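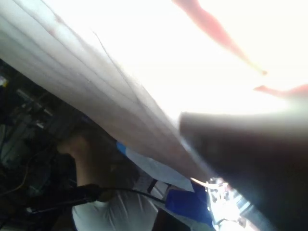
Vatari Household Word List

Vatari is a list of 3981 everyday words for things found in and around the home, with spellings, plural forms and short usage notes. It was put together from handwritten vocabulary cards that Doina Dervishi kept while teaching evening language classes in Trernach.

What is in the files

words.csv has one word per row. The columns are id, word, plural, room, note and source_card. The room column takes one of 9 values, listed in rooms.txt. A word that belongs in more than one room gets the room on the original card, even where that looks odd – "bucket" is under hallway.

notes.txt holds the longer remarks that would not fit in a table cell. Each starts with the id of the word.
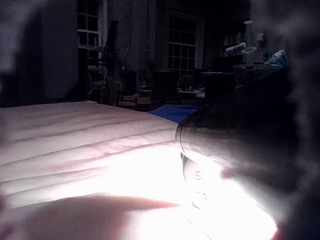

Bedding words were the hardest to sort. The cards use "cover," "pad" and "topper" loosely, and we kept all three as separate entries with a cross-reference in the note column. Gorazd Krasniqi checked the plurals. Some 200 cards had no plural written on them, and for those the field is blank.

Known problems

Two cards share the number 614. They are entered as 614a and 614b, so the id column has to be read as text.

Regional words are marked "reg" but the region is not given. Eluned James has the later cards and may add it in November.

Older spreadsheet programs can garble the accented letters. Open the file as UTF-8.

License and contact

Free to use for teaching and study. Please credit Doina Dervishi and keep the source_card column in any copy you pass on. Corrections go to Wayne Blackburn, with the id and the file name in the subject line.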